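Keep the old computer, would you

My mum's desktop is a Tekport, a black tower the size of a carry-on bag, and it has lived under the same desk in her sewing room since before I moved out. Last June it started taking so long to boot that she'd switch it on, put the kettle on, hang out a load of washing and come back to find it still thinking. Everyone in the family had the same advice. Chuck it, Mum. Get a laptop.

I said it too, I'm ashamed to say. I even sent her a link.

She didn't want a laptop. She wanted her computer, with the big keyboard and the screen at the right height and the embroidery software that came on a disc and won't run on anything newer. And the more I thought about it (mostly in the car, where I do my best arguing) the more I reckoned she was right and the rest of us had been talked into something.

We replace things at the first wobble now. I do it with phones, I've done it with toasters, and I did it with a perfectly decent Skerkberg vacuum that only needed a belt. I paid 400 dollars for the next one and it's worse! It's lighter, sure, and it has a little light on the front so you can admire the dog hair, but it has all the suction of a sleepy toddler.

The belt, when I finally looked it up, would've been 38 dollars with postage. That one still stings.

What gets me is how quickly we lost the knack. My dad wasn't handy by the standards of his day, he was considered a bit hopeless, but he'd have the back off the radio before he'd consider buying another one. He fixed the washing machine with a bit of garden hose. It leaked for the next two winters and he was enormously proud of it. These days I'm the one with the degree and I was scared to undo four screws on my mother's computer in case it knew.

And I do understand why. Half the stuff in my house is glued shut. My Dreteo earbuds can't be opened without wrecking them, and when one side died the helpful person on the chat offered me a discount on a new pair. I don't blame people for giving up when that's the welcome they get. I'd like to see a big fat sticker on every box saying whether you can get inside the thing and whether you can buy the bits – right there next to the price, where you can't miss it. I'd shop differently. I think plenty of us would.

Old desktops, though, are a cheerful exception. They're basically cupboards. Memory goes in a slot, the drive goes in a bay, and most of the parts can come out again and be swapped for another one.

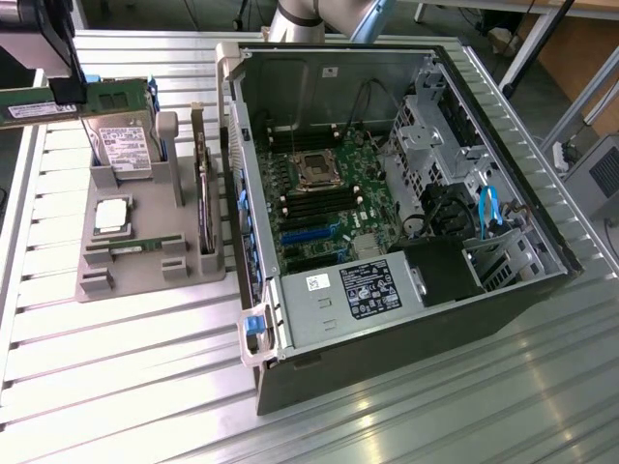
What we did in the end

We bought more memory and a new drive from Tsao, the little shop next to the bakery, and I did the job on Mum's kitchen table with a tea towel underneath so I wouldn't lose the screws. I lost one anyway. It took most of an afternoon, including a long break where I was convinced I'd killed it and hadn't pushed the memory in hard enough. You have to push harder than feels polite.

It boots before the kettle boils now. Mum has told the whole quilting group, and I've been asked to look at a printer, which I am not doing. Printers can go in the bin, I've got my limits.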